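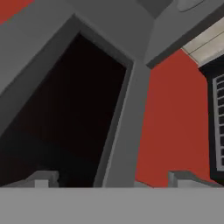
Two gripper fingers against a dark opening and a red wall in a simulated kitchen.

The robot line in the budget

By Sabina Bepari
Aug 10, 2021

Every spring the planning packet comes around, and every spring there is a new line in it that somebody upstairs is excited about. This year it was a kitchen robot. I run equipment purchasing for Akanda, a company that keeps shared kitchens going in senior apartment buildings, 65 of them at last count. I have bought dishwashers, walk-in coolers, hood filters and one very bad batch of ovens. I had never been asked to price an arm.

The pitch came from a seller called Arnen, and it was a good pitch. They had a deck full of simulated kitchens, and I want to say up front that I have no quarrel with simulation. You would be crazy to let a machine learn around a real stove first. Rendered cabinets are cheap. You can wreck them all night and have them back by morning. If Arnen wants to spend its own money that way, good for Arnen.

My trouble is with what happens when those pictures land in a budget meeting. People look at a tidy kitchen on a screen and start filling in the rest. They see a stove and think of our stove. Before long a director who has never scrubbed a burner is asking which building goes first, and I am being asked to hold money for December.

So I asked what the thing costs. Arnen quoted a lease of $3000 a month per arm. That number went into the packet by itself, in bold, as if it were the price. A lease is a price the way a puppy is free. It left out the mount and the electrical work. It left out the hours our own staff would spend standing next to it. The service plan was on another sheet, at $1545 a month, and the sheet called it "recommended." I asked if they had any customer who had declined it. I am still waiting to hear.

Add those two figures and you are past $4500 a month for one arm in one kitchen. Most of our kitchens are small. The aisle between the counter and the range is where two residents pass each other with a walker and a plate. The floor plan in the proposal showed the arm as a neat little circle. I would like to see the circle with its elbow out.

Then there is the matter of what we would be buying it to do. I asked for a list of tasks, in plain words, with how often each one goes right. What I got was a list of "capabilities." Opening is a capability. Reaching is a capability. I don't write purchase orders for reaching. When I buy a dishwasher I know how many racks it does in an hour, how hot the rinse gets, and who comes when it breaks. A salesman who told me his dishwasher had rinsing capability would be shown the parking lot.

Our pilot kitchen, had we gone ahead, would have been the one at Roltgate. It has a gas range, a microwave over it, and tile behind, same as a thousand other kitchens. The sales team kept calling it a perfect match for their simulated one. I suppose it is, if you squint. Theirs has no grease on the grates. It has no igniter that needs three tries, and no Mrs. Somebody who keeps her good skillet in the oven and will not be told otherwise.

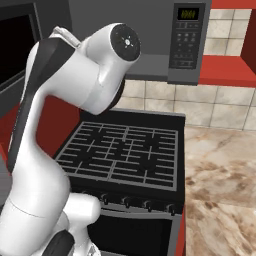 What I would pay for

I am not against machines. We put in automatic shutoffs on the ranges and I fought for every dollar of that. They did one thing, the maker could say how well they did it, and when two failed we had replacements in a week.

Here is what I told our people to ask for before any robot gets a line of its own. First, a trial in one of our own kitchens, with our own pans, at the seller's expense. Not a visit with a film crew. I mean a month of ordinary breakfasts. Second, a record of every time a person had to step in, kept by our staff and not by theirs. Third, one number for the full yearly cost, with the service in it.

A second seller, Nuvov, at least sent the full cost without being chased. It was higher than Arnen's and I trusted it more. I still said no, but I kept the card.

The objection I hear is that if we wait we will fall behind. Behind whom? I have called around to outfits like ours and almost all of them are holding the same deck and asking the same questions. The money would otherwise go to new hoods, which are ugly and overdue and which no director has ever asked to have his picture taken with. I put the hoods back in the packet. The robot line is still there under them, at zero, and Arnen has my list.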